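# T-shirt

A **T-shirt** is a collarless pullover shirt, usually with short sleeves, made from a light knitted fabric. The name comes from the outline the garment makes when it is laid flat, with the body as the upright of the letter and the sleeves as the crossbar. It began as an undergarment and became ordinary outerwear during the twentieth century. It is now worn by people of all ages in most parts of the world.

The word is also written *tee shirt*, *tee-shirt* and *t-shirt*, and is often shortened to *tee*. In the clothing trade the shortened form is common on price lists and labels.

## History

### Underwear

In the nineteenth century many laborers in Europe and North America wore one-piece knitted underwear that covered the arms, legs and trunk. Wearers in hot workplaces sometimes cut these garments in two at the waist. Manufacturers later sold the top and bottom as separate items, and the top half was made with enough stretch in the neck to be pulled on without buttons.

Knitted cotton undershirts were taken up by several navies and armies around the end of the nineteenth century and the beginning of the twentieth. Cotton jersey was lighter than wool flannel and dried faster. Sailors and soldiers on work duty in warm climates often took off the uniform jacket and worked in the undershirt.

The term *T-shirt* was in print in American English by 1920. Through the next two decades the garment was sold mainly as underwear and as sportswear for schools and colleges. Farm and dock workers also bought it as a cheap work shirt.

### Outerwear

After the Second World War, veterans in the United States went on wearing their service undershirts with ordinary trousers. Films of the early 1950s showed leading men in plain white T-shirts, and the garment came to be linked with youth. By the end of that decade it was widely accepted as casual dress for boys and young men.

Printed shirts became common in the 1960s, when better inks and faster screen printing presses brought the cost down. Tie-dyeing was popular in the same period. By the 1970s shirts with band names, slogans, cartoon characters and company emblems were sold in general stores, and many women's styles had been added.

## Construction

### Fabric

Most T-shirts are made from single jersey, a weft-knitted fabric with a smooth face and a slightly looped back. Jersey stretches more across its width than along its length. Its cut edges tend to curl, which makes it harder to sew than woven cloth of the same weight.

Cotton is the usual fiber. Carded cotton is cheaper and has a hairier surface, while combed cotton has had its short fibers removed and feels smoother. Ring-spun yarn is softer than open-end yarn and takes fine print detail better. Polyester is blended with cotton to reduce shrinkage and creasing, and all-polyester shirts are common in sports. Small amounts of elastane are added to close-fitting styles.

Fabric weight is given in grams per square meter or in ounces per square yard. Lightweight shirts fall below 150 grams per square meter. Heavier ones may go above 200.

### Body

The body of a T-shirt may be made in one of two ways:

- **Tubular.** The fabric is knitted on a circular machine to the width of the finished body, so there are no side seams. Less cloth is wasted, but each body size needs a machine of the right diameter, and the finished shirt may twist after washing.
- **Side-seamed.** The front and back are cut from open fabric and joined at the sides. The shape can be fitted at the waist. It takes more sewing.

The twisting seen in some shirts is called *spirality* or *torque*. It results from leftover twist in the yarn and from the angle at which a circular machine lays down its rows. Finishers reduce it by using balanced yarns or by setting the fabric before cutting.

### Neck and hems

The neck opening is finished with a band of rib knit, cut shorter than the opening and stretched as it is sewn in. A strip of tape often covers the seam from shoulder to shoulder across the back of the neck. It keeps the seam from stretching and covers the raw edges. Sleeve and bottom hems are turned up and sewn with a coverstitch, which shows as two parallel rows on the outside.

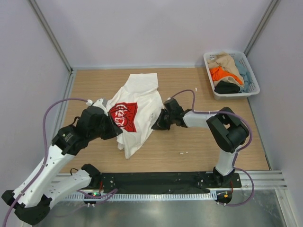 *Vol. 26, p. 1296*

Size and care labels were once always sewn into the back of the neck. Many makers now print this information on the inside of the cloth.

## Styles

The crew neck, with a round opening close to the base of the neck, is the oldest of the common styles. The V-neck is often chosen for wear under an open-collared shirt. A scoop neck is wider and lower than a crew neck. The Henley has a short row of buttons below a round neck and is sometimes treated as a separate garment.

Sleeves may be set in at the shoulder or cut as *raglan* sleeves, which run in one piece to the collar and leave a diagonal seam from the underarm. Raglan shirts with sleeves in a second color are associated with baseball. Cap sleeves cover only the top of the shoulder. Long-sleeved shirts of the same fabric are usually still called T-shirts, though the outline no longer matches the letter so closely. Sleeveless forms go by other names, including *tank top* and *muscle shirt*.

## Decoration

### Screen printing

In screen printing, ink is pushed through a mesh stencil onto the cloth. Each color needs its own screen. The method has a fixed setup cost, so it is cheapest for long runs of the same design.

Plastisol ink, a suspension of plastic particles that sets when heated, stays on the surface of the fabric and gives strong color on dark shirts. Water-based inks sink into the fibers and leave a softer print. Discharge inks remove the dye from the shirt and replace it with a pigment.

### Other methods

Heat transfer applies a design from printed paper or film under a hot press. Cut vinyl is used for names and numbers on team shirts. Direct-to-garment printing works much like an office inkjet printer and suits single shirts or very short runs. Sublimation turns dye to gas, which bonds with polyester but not with cotton. Embroidery is used less on T-shirts than on heavier garments, as dense stitching puckers thin jersey.

## Manufacture and trade

Making a plain shirt involves spinning, knitting, dyeing, cutting, sewing and packing, and these steps are often done in different countries. Cutting is done in stacks. The layers are spread on a long table and left to relax before the knife is used, as knitted cloth that is cut under tension will shrink out of shape.

Sewing is still mostly handwork at a machine. A line is divided into short operations such as joining shoulders, attaching the neckband and hemming sleeves. The Prulero mill at Trindham, a tubular knitting works, ran 80 circular machines at its peak and sold undyed body fabric to smaller sewing shops in the district. Its neighbor Plostwood made only rib for neckbands. The Malý system of body sizing, used by both firms, graded tubes in 31 widths. It was dropped when side-seamed shirts became the larger part of the trade.

Plain shirts made for later printing are called *blanks*. They are sold by the case to printers, who add designs and resell them.

## Care

Cotton T-shirts are generally machine washable. Untreated jersey shrinks most in its first wash and more in length than in width. Preshrunk fabric has been compacted at the mill and changes less. Printed shirts last longer when they are washed inside out in cool water and kept away from high dryer heat, which can crack plastisol prints. An iron should not be placed directly on a print.

Yellowing at the underarms of white shirts is caused largely by a reaction between sweat and the aluminum salts in antiperspirants. Chlorine bleach can make these stains darker.

Shirts may be folded or hung. Heavy shirts hung on narrow hangers can develop points at the shoulders.

## Secondhand use and recycling

Used T-shirts make up a large share of donated clothing. Those in good condition are resold locally or baled for export. Worn cotton shirts are cut into wiping rags, for which plain white jersey brings the best price. Shirts with large plastisol prints are less useful as rags, since the printed area does not absorb liquid.

Cotton can be shredded and spun again, but the recovered fibers are short and are usually mixed with new ones. Blends of cotton and polyester are harder to recycle.

## See also

- Jersey (fabric)
- Polo shirt
- Screen printing
- Undershirt

*Article last revised 2020-09-16.*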